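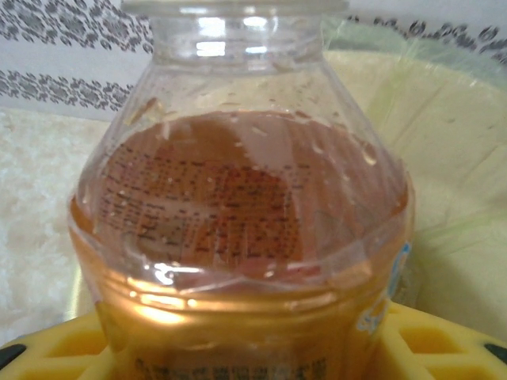 Clutent: die Küchenzettel von Afshin und mir

2 Kommentare · 2 mal geteilt

Also, was liegt in diesem Ordner? Zettel! Genauer gesagt die Abschriften von 494 Zetteln, die mein Mann Afshin Naseri und ich uns gegenseitig in der Küche hinterlassen haben. Er arbeitet früh, ich arbeite spät, und dazwischen liegt ein Küchentisch, auf dem wir uns seit der Hochzeit schriftlich unterhalten. Meistens geht es um Brot. Manchmal geht es um den Kater (Nikzad, dick, beleidigt), und ganz selten steht etwas drauf, bei dem ich den Zettel in die Schürzentasche gesteckt und den ganzen Tag mit mir herumgetragen habe.

Angefangen hat das Abtippen im Juli, als wir nach Drurden gezogen sind und ich beim Packen den Schuhkarton wiedergefunden habe. Ich wollte nur kurz reinschauen. Zwei Stunden später saß ich immer noch auf dem Schlafzimmerboden, und die Umzugskisten waren so leer wie vorher.

Der Name Clutent hat übrigens keine Bedeutung. Afshin hat so eine Sauklaue, dass ich auf einem Einkaufszettel statt irgendwas mit Tomaten dieses Wort gelesen habe, und seitdem heißt bei uns alles so, was man erst beim dritten Hinsehen versteht.

Was in den Dateien steht

zettel.csv ist die Hauptdatei, eine Zeile pro Zettel. Die Spalten:

- nr: laufende Nummer, in der Reihenfolge, in der sie im Karton lagen. Das ist nicht die Reihenfolge, in der sie geschrieben wurden, bitte nichts hineindeuten!
- von: A für Afshin, J für mich
- text: der Wortlaut, mit allen Rechtschreibfehlern. Ich habe nichts verbessert, auch meine eigenen nicht, obwohl es mich gejuckt hat.
- papier: worauf es geschrieben ist, also Kassenbon, Briefumschlag, Rückseite vom Kalenderblatt und so weiter
- thema: mein Schlagwort, frei nach Laune vergeben
- bemerkung: alles, was ich dazu noch loswerden wollte

antworten.csv verbindet Zettel, die zusammengehören. Oft haben wir einfach unter den Text des anderen weitergeschrieben, dann bekommt jede Handschrift eine eigene Zeile und die beiden Nummern stehen hier nebeneinander. Bei längeren Streitereien (die Sache mit der Spülbürste!) geht das über mehrere Zeilen.

Beides ist UTF-8 mit Semikolon als Trennzeichen. Kommas kommen in unseren Zetteln ständig vor, Semikolons benutzt in dieser Ehe keiner.

Ein paar Kostproben

Nr. 17, A: »Brot ist alle. Ich war es. Verzeih mir bis Friday.«

(Der englische Freitag ist ein alter Witz zwischen uns und lässt sich schlecht erklären.)

Nr. 88, J: »Nikzad hat schon gefressen, egal was er dir erzählt.«

Nr. 89, A: »Zu spät.«

Nr. 203, A: »Du hast im Schlaf gelacht. Wollte dich nicht wecken, wollte aber wissen, worüber.«

Den letzten hatte ich völlig vergessen, und als ich ihn abgetippt habe, musste ich erst mal aufstehen und mir die Hände waschen oder so was.

Was fehlt und was schief ist

Der Karton ist natürlich nicht vollständig. Am Anfang haben wir alles weggeworfen, und aus dem Winter, in dem ich bei meiner Mutter in Istbridge war, gibt es gar nichts, da haben wir telefoniert. Afshin ist außerdem deutlich überrepräsentiert. Ich hebe seine Zettel auf, er benutzt meine als Lesezeichen, und die stecken jetzt in Büchern, die er verliehen hat. Falls du eins davon hast: bitte melden!

Zwei Zettel habe ich absichtlich weggelassen. In einem geht es um eine Freundin, der es damals nicht gut ging, der andere ist einfach meiner. Bei den übrigen habe ich Nachnamen, Telefonnummern und den Code vom Fahrradschloss durch drei Punkte ersetzt.

Bleistift auf Kassenbon ist ein Elend. Wo ich ein Wort nicht lesen konnte, steht [clutent] in der Zeile. Afshin habe ich jedes Mal gefragt, er konnte es auch nicht lesen.

Die Schlagwörter sind unzuverlässig. Ich habe abends getippt, gern nach zehn, und was am einen Abend »Haushalt« hieß, hieß am nächsten »Gemecker«. Irgendwann räume ich das auf, aber wer damit etwas zählen will, nimmt lieber gleich die Spalte text.

Darf man das benutzen?

Ja, gerne, solange es freundlich bleibt. Afshin hat alles vorher gelesen und nur bei Nr. 311 den Kopf geschüttelt (sie ist trotzdem drin). Zitieren ist in Ordnung, ausdrucken und an den eigenen Kühlschrank hängen auch. Verkaufen bitte nicht, und auf Tassen möchte ich uns auch nicht sehen.

Fehler gefunden? Schreib mir die Nummer und was deiner Meinung nach dasteht. Neue Zettel kommen dazu, sobald der Karton wieder voll genug ist, dass der Deckel nicht mehr zugeht.

Junaid Jatoi

Gefällt mir (2) · Teilen · Kommentieren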